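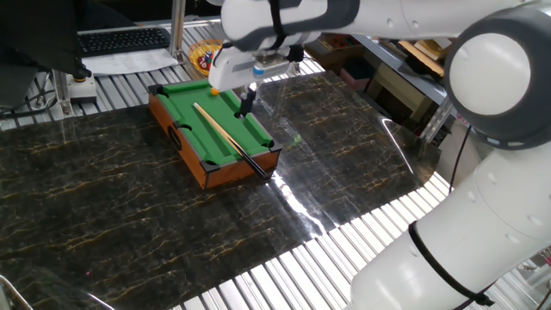
Fig. 1. The small table, one orange ball up and the cue lying across the cloth.

Clillov Evening School, Small Games course
Notes for session 4: one ball, one cue, one very small table

Hello again all. Several of you asked for proper notes after last time, when I talked too fast and rubbed the board out before anybody had copied it down (sorry!). So I've typed this lot up. Bring it with you on Saturday, and a pencil, and if you've got a bit of tailor's chalk at home bring that too.

Last session was dice and tops. This time it's miniature pool, and we stay with it for two weeks. I know some of you think of a tabletop pool set as the thing that comes out on Boxing Day and loses half its balls by New Year, and I thought so too until I started using one to teach with. Everything you'd want to say about a full-sized table you can say about a little one, and you can walk round it in four steps and try the shot again.

1. Getting to know the table

Start by looking at it with no balls on. You've got a wooden frame, green cloth, raised cushions in the same green, and pockets at the corners and in the long sides. Run a finger along the cushion and feel how firm it is. On a small table the cushions are usually harder than you'd expect and a ball comes off them faster and flatter, so any habits you've brought from the pub will be slightly wrong. Only slightly, which is annoying.

Have a look at the outside of the frame as well. If there's a round hole in the wood, that's most likely where potted balls come back to you. Roll one down a pocket and listen for it before you play a game, and you'll know where it's going to turn up and can put your hand there.

Then the surface underneath. A hard, shiny worktop is lovely and flat but a light table can creep on it. Press down on one corner, then the opposite one. If it rocks, fold a bit of card and slip it under. I've got 36 beer mats in a shoebox for exactly this and you're welcome to them.

Quick level test, which we'll all do at the start: put one ball in the middle of the cloth and let go. Don't push it. Wait while you say your full name and address under your breath. If it has wandered, mark the direction on your sheet with an arrow and shim that end. Then do it again near each end, as a table can be fine in the middle and hopeless by the pockets.

2. The cue

A short cue is thicker for its length than a proper one and it feels clumsy in a grown-up hand. Hold it at the dark end, nice and loose, between thumb and two fingers. Remedios Moya, who took this course two years running and then started teaching the Thursday group, holds hers like a paintbrush and I've stopped trying to talk her out of it. She pots more than I do.

Your other hand makes the bridge. There's not much cloth to spare, so you'll often be bridging from the frame, with your fingertips on the wood and the cue sliding over the knuckle. Keep the cue as flat as you can. The temptation on a little table is to stab down from above and the ball hops, and then you get a very exciting shot across somebody's kitchen.

When you put the cue down between turns, lay it corner to corner on the cloth with the butt end out past the edge. It's easy to pick up from there and it doesn't roll off. Do move the ball out of the way first though.

3. Exercise A: the ball at the far end

We use one ball for the whole of the first hour. I can hear the groaning. With a full set you're always looking for the lucky shot, and I want you looking at one line.

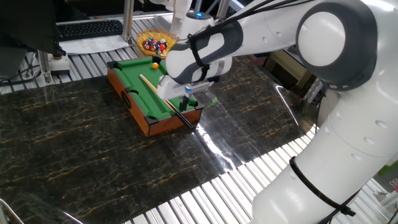
Fig. 2. A single ball up near the far corner pocket, and the coloured ones out of play in the yellow basket behind.

Set your ball near the far end, a little way in from the corner pocket. Stand at the near end. Before you bend down, point the cue at the place where you think the ball will have to be struck, then get your eye low and see whether you still agree with yourself. Most people don't. The small table makes you look down at a steep angle and the line seems to swing as you crouch, so trust the low view and forget the high one.

Play it 11 times from the same spot. For each go write down:
pocket, near miss or nowhere
which side of the pocket it missed on
soft, medium or hard (your own judgement, just be consistent)

Don't correct anything until you've done the full 11! You'll want to. Þórey Holst tried it with her whole family one wet weekend and sent me the sheets, 567 shots in her very neat handwriting, and the pattern jumps out: nearly all the misses fell on the same side for each player. Her dad missed left. Her brother missed right. She missed left until she moved her feet. We'll pin copies up in class.

4. Exercise B: off one cushion

Same ball, same end, but now you've got to touch the long cushion once on the way. You'll remember the mirror rule from the squash court session: angle in, angle out. Put a chalk dot on the frame where you think the ball should meet the cushion, play the shot, and put a second dot where it really met. Leave both dots there. After a few goes you'll have a little cluster, and the distance between the two clusters is your error and you can measure it with a ruler.

A bit of spin creeps in whether you meant it or not. If the ball comes off wider than the mirror rule says, check where you're hitting it. Nine times out of ten it's been struck off centre.

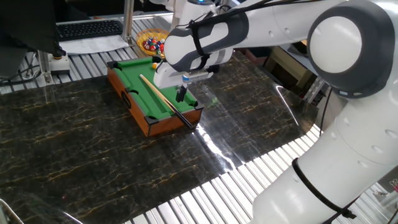
Speed matters as well and it's the part I always under-teach, so let's be strict with it. Play the same cushion shot softly, then firmly, aiming at the same dot both times. The firm one digs into the rubber and comes back at a sharper angle. Write "S" or "F" next to the result. Roughly 25 of each is plenty to see the gap, and if you're in pairs you can split them and swap halfway.

5. Looking after the kit

Brush the cloth one way only, from one end to the other, with a soft clothes brush. Balls go back in a basket and never loose in a drawer, where they chip each other. Wipe the wood with a dry duster. If a pocket piece comes loose, push it back with your thumb and tell me, please don't glue it. The Bestier set had its pocket glued and it took me an evening to scrape it clear.

For next time

Finish your tally for Exercise A and bring the sheet, crossings-out and all. Read the two pages on cushions in the green folder. Doors open at half past six and the kettle goes on then too.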